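Visit report: Jorkberg, hand-held gripper equipment
1/28/20
Written by Etornam Darko, with budget notes from Smaranda Cozma

Purpose of visit

Praro has a line in next year's plan for demonstration-capture equipment, that is, hand-held grippers which a person uses to carry out a task so that an arm can later be trained on it. We had quotations from two suppliers, Bukach and Bustamante, and had handled neither product. Both were at the Jorkberg open day, so we went to try them and to settle the open points in the quotations.

Arrival and layout

Registration was at the ground floor entrance. The suppliers' talks were given in the morning and the hands-on part ran after lunch. The programme allowed 80 minutes for hands-on work, and the first part of that went on a safety talk written for the full-size arms. Coffee was on the lower floor only.

Talks

The Bukach talk dealt mainly with the road map. The company sells the gripper, the marker cubes and the recording software as one package, with a yearly licence per pair. There is no discount below four pairs. Replacement finger pads are listed separately and were missing from our quotation.

Bustamante sells hardware only. The buyer provides a recording computer and whatever software is preferred. Their speaker was clear about calibration: the cube must be re-registered to the gripper body each time it is removed, and a cube with a scratched face should be replaced. We asked for the cost of a spare cube and were told it would be sent in writing. It had not arrived when this report was circulated.

Neither supplier would commit to a delivery date earlier than November.

Points checked against our requirements

Session length. Our plan assumes 400 recorded demonstrations per task and five tasks in the first year. At the rate the Bukach staff suggested, one trained operator completes 60 usable recordings in a shift. Smaranda has reworked the staffing line on that basis and it is higher than the figure we submitted. The equipment cost is the smaller part of the total in both cases.

Weight. Both suppliers quote the weight without the cube and cable. We would like the figure with everything fitted, as operators will be holding a pair for long periods. Forearm fatigue was raised by another visitor and the answer was to take more breaks.

Light. Tracking by printed markers depends on even light. Our room at Praro has windows down one side and no blinds. Blinds are not in the budget and should be added.

Floor space. We had allowed for one fixed bench. Having seen the sessions, I would now plan for two small tables that can be moved, with a stock of ordinary household objects to go on them. The objects need a line of their own - 200 items was the number recommended for a first collection, and replacing breakages is a running cost.

Hands-on session

The session took place on the upper floor, overlooking the work area below. Tasks were done at table height with everyday objects, one person at a time. Thin objects are the useful test, and glasses are a good choice because the temples flex and the grip point is narrow.

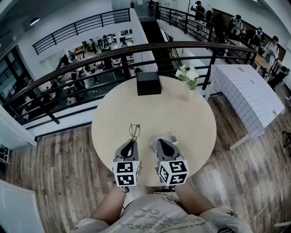
Folded glasses held in the left gripper at the round table. Each gripper carries a marker cube at its near end.

When my turn came, I found the closing action easy to learn and the wrist angle less so. The cubes add bulk close to the forearm, and with both hands working near each other I had to think about keeping the printed faces clear. A shorter operator may want a lower table. Smaranda had no trouble with the angle but disliked the trigger travel.

Recommendations

1. Request revised quotations from both suppliers for two pairs, with finger pads, spare cubes and carriage shown separately.
2. Ask Bukach whether the licence can be paused in months with no recording.
3. Add blinds, two movable tables and the object stock to the equipment line.
4. Correct the staffing line before the plan goes forward.
5. Ask Bustamante for a two-week loan. The stand staff thought this possible, subject to a deposit.

Travel costs have been claimed separately. The supplier leaflets and the price lists are in the shared folder under Jorkberg.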